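3. Materials and Layout

3.1 Item inventory

The inventory was drawn up in March from the dry storage of two shared kitchens, Clotthorpe and Hodley. All packaged goods that could be stored at room temperature were listed, and duplicates of the same product in the same package were merged. The merged list contained 208 items. Fresh produce, opened packages without a closure, and anything in a container heavier than 1000 g were left out at this stage. The list was closed on 18 Apr 2019, and no later purchases were added.

Each item was assigned to one of 13 package classes following the Baumgartner scheme, which sorts packages first by stiffness of the body, then by closure, and last by whether the package stands without support. The scheme was developed for supermarket shelving and required two changes for home goods. First, the class "bag, other" was split into pouches with a flat bottom and packets without one. Second, jars were divided by cross section, as square-sided jars can be set flush against a bin wall and round jars cannot. Refill bags were coded as pouches regardless of the container they are meant to refill.

Yanling Tang and Andri Zürcher coded the full list independently. Disagreements were settled by handling the package again. Most concerned pouches that had been partly emptied, which tend to lose their standing ability as the fill level falls. These were coded in the condition in which they were found, and the fill level was entered in a separate column.

3.2 Seasonings as a test category

Seasonings were chosen as the main category for the sorting work reported in Section 4. They are small, they are bought often, and the same kind of content is sold in several package classes. A household that wants all of its seasonings in one place must therefore store jars next to pouches, and the two behave differently in a bin. Jars keep their shape and can be packed closely. Pouches lean, fold over, and slide beneath neighboring items, and their printed fronts are then hidden.

The labels also vary in how quickly they can be read. On a pouch of Trader Joe's Taco Seasoning Mix, the product name is set in capitals over a golden-yellow taco shape, and the drawing alone suggests the category. A square-sided glass jar in the same set presents a different case. One of its faces bears a small drawing of a pointing hand, a block of serving advice that begins "Sprinkle this on whatever you'd like," and a bagel icon near the bottom. If the jar is put away with this face outward, a person looking for the product must read the advice, recognize the seed mixture through the glass, or turn the jar.
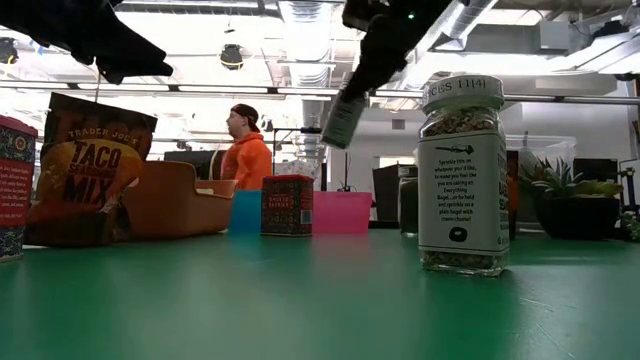

We refer to this property as face dependence. An item is face dependent if at least one of its sides, viewed alone, does not give the product name in full. Round jars with wraparound labels are nearly always face dependent. Cartons usually repeat the name on two or more panels and are less affected. Pouches are face dependent in a trivial sense, having only a front and a back, but a pouch that stands or leans with its front outward can be identified without being moved.

Face dependence was coded separately from lid information. Some lids carry a printed band or a handwritten note, and in a deep bin the lid may be the only part of a jar in view. Lid text was scored as useful only when it named the content. Dates, lot codes, and closure instructions were scored as absent. A transparent body was recorded in its own column, since seeds and coarse flakes can be told apart through glass while ground spices of similar color often cannot.

3.3 Bin arrangement

The arrangement had to meet two conditions. Every bin needed to be within reach from the middle of the work surface, and the color of a bin had to distinguish it from its neighbors under ordinary room lighting. We did not attach category names to the bins. Written names would have introduced a second reading task alongside that of reading the packages, and the assignment of categories to colors was changed between blocks.

Rectangular plastic bins were preferred to round tubs. A rectangular bin can stand flush with the one beside it, which reduces the number of narrow gaps into which a packet can drop. Straight walls also give square jars and cartons a surface to rest against. Bins in the back row were used for the categories under comparison. A bin placed in front of the row served items that did not belong to the category being sorted, such as snack packets, so that they could be moved out of the way without being returned to the surface. Textiles were kept apart from food packages throughout.

Spacing between items on the surface was not fixed. In an earlier layout, items had been set out on a regular grid, and this made the task unlike the clearing of a real counter, where packages stand in clusters and some lean on others. The later layout used loose placement with two restrictions: no package was laid on top of another, and glass was not placed at the edge of the surface.

A placement was counted when an item came to rest inside a bin. An item that was lifted and set down again elsewhere on the surface was not counted, and an item moved from one bin to another was counted twice, once for each bin. Under this rule the full set of sessions yielded 3433 placements. The order of placements was retained, as it is needed for the crowding measure in Section 4.2.

Crowding was defined for each bin as the share of the floor area covered by packages, estimated from above. The measure ignores height and so understates crowding in bins with tall bottles. For seasonings the error is small, given that the jars in the inventory differ little in height. Soft packets present the larger problem: the same packet covers more floor when lying flat than when standing, and its contribution changes if a later item pushes it against the wall. We therefore report crowding for jars and for mixed contents separately.

Figure 2. Bin arrangement, partly filled. The back row runs yellow-green, teal-blue, magenta-pink, with two clear white-lidded jars in the pink bin. A coral-orange bin holding a snack packet stands in front of the yellow-green bin. Gray and white cloths are in the translucent tub at the back right corner.
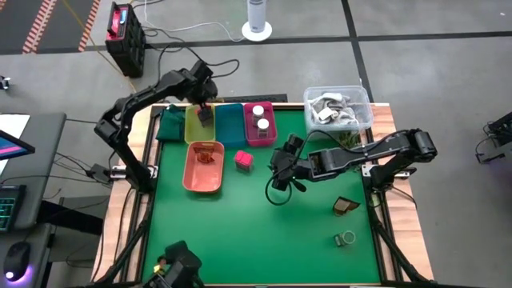 3.4 Coding of final positions

After each block, the content of every bin was coded before anything was removed. Four variables were recorded per item: the bin, the posture (standing, leaning, or lying), the side facing the front of the table, and whether the product name could be read without touching the item. The last variable was judged from a standing position at the front edge.

Posture was coded by the package body and not by the label. A jar lying on its side with its label upward was coded as lying, even where the name was fully legible. Leaning was used only when an item touched a wall or another item and would have fallen without that support. For pouches the distinction is hard to draw, and the coders lightly pressed the top of the pouch to test it, after the other variables had been entered.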